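Descaling an electric kettle with citric acid

My kettle is a Stendach with a flat steel base and a plastic spout filter. The tap water in Barredo is hard, and a chalky layer builds up on the base in under a month. I had been using white vinegar, which does the job slowly and leaves a smell in the kitchen for the rest of the day. In July I switched to citric acid and kept notes.

The deposit is mostly calcium carbonate. Citric acid reacts with it to form calcium citrate, water and carbon dioxide. Calcium citrate has an odd property: it is less soluble in hot water than in cold. Boil a strong solution on a heavy deposit and some of it can come back out as a white film that is harder to remove than the original scale. Most packet instructions say to boil. I now heat the water first, switch off, and add the powder afterward.
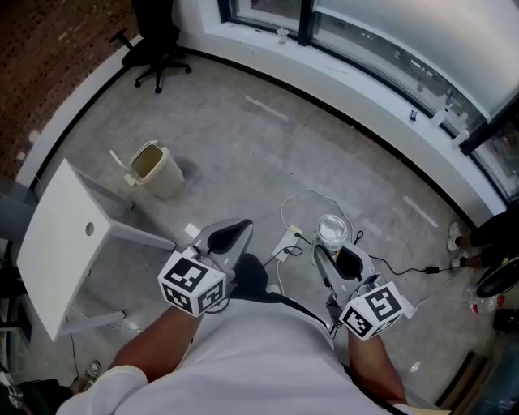

Quantities

I use 19 grams of powder in 1,000 ml of water. It is enough to cover the base and the lower part of the wall, where the ring forms. The powder comes from a 200 gram bag of Ladura, sold for canning. Food grade is the only thing to check on the label. A kitchen scale that reads to one gram is fine.

Heat the water until it is hot to the touch but well short of boiling. Unplug the kettle, pour in the powder and expect fizzing. With a thick deposit, add it in two portions, as the foam can climb higher than you would think.

Leave it for 16 minutes. I tried stopping at half that and the ring at the waterline was still there.

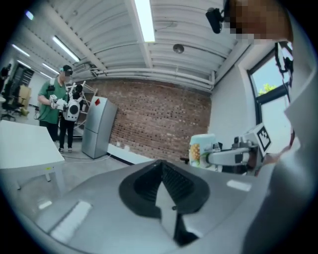
The spout filter needs its own treatment. Mine unclips from the inside and goes into a mug with some of the same solution. Scale on mesh is thin but it sits in the corners, so a soft toothbrush helps. Do not use steel wool on the base. The scratches give the next layer somewhere to start.

Pour the solution down the sink, rinse twice with cold water, then boil one full kettle and throw that out too. If the water still tastes sour, rinse again.
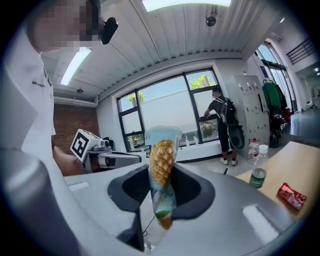
How often

Every three weeks suits my water. I also tried filling the kettle from a Turitz filter jug, and the deposit came back more slowly - I did not measure by how much. Emptying the kettle at night helps a little.

Comments

Jayson Dimaculangan
Does the powder hurt the seal around the water gauge? Mine started to weep after a year of vinegar.

Reply from author
No trouble on mine so far. I would keep the soak short on an older seal.

pelletstove
Can confirm the white film. Boiled it hard, got a crust, and a second soak in cold solution overnight took it off.

marla_k
Same ratio works in my coffee maker, but run the rinse three times.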